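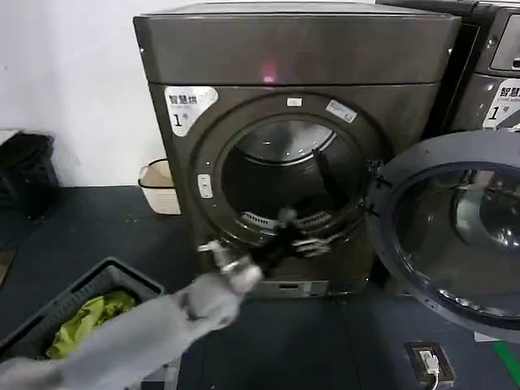
Pledotside FC - Football Committee
Minutes of the April meeting, clubhouse, 7.15 pm

Present: Siv Myklebust (chair), Amado Macapagal, Kristine Dela Peña, Jerome Ignacio (minutes)
Apologies: Mark Anthony Magbanua

1. Previous minutes
Agreed with one correction: the Ekham away fixture finished 2-2, not 2-1.

2. First team
AM reported two players out until the end of the season, both with hamstring injuries. The reserve left back moves up for the Eltville match. Recall of the loan goalkeeper was discussed - the agreement allows it on seven days' notice. AM to write to the player's loan club.

3. Cup semi-final
League has confirmed the neutral ground. Ticket allocation is 340, with unsold tickets to be returned by noon on the day before the match. KDP to open sales to season ticket holders first.

4. Pitch
Quote of £1,000 received from Enriquez for end-of-season reseeding of both goalmouths. Accepted. Work to start after the last home fixture.

5. Discipline
One touchline caution, under-18s. Fine paid. No appeal.

6. Any other business
Kick-off times for pre-season friendlies held over until MAM is present.

Meeting closed 8.40 pm.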